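3.2 Demonstration by hand-held gripper

Demonstrations for the small-accessory tasks were recorded in homes in Wonstead and Grodau. The demonstrator works with a gripper in each hand and moves the objects directly, with no arm present. Each gripper carries its own camera, and its motion is later mapped to the two-arm Handero platform. We collected 400 demonstrations in this way and kept 300 for training. Remote control was used for a smaller comparison set, described in Section 3.4.

Bracelets, watches and hair ties were chosen because their shape changes with every grasp. A clear bead string also gives the camera little contrast against cloth – a difficulty that the rigid objects in our earlier work did not present. Demonstrators were told which item to pick up and where it should go, but the choice of grasp point was left to them. Items were laid out again before each recording, and no two layouts were matched on purpose.

Figure 2. Bead bracelet between the fingers of a hand-held gripper, with a smartwatch and a wicker basket of hair ties farther back on the bedspread.
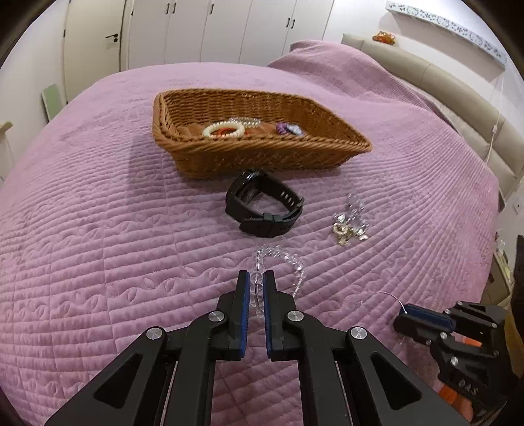 Yasir Naqvi, commenting on a draft of this section, objected that leaving the grasp point open mixes several strategies in one training set, and asked that results be reported separately for each demonstrator.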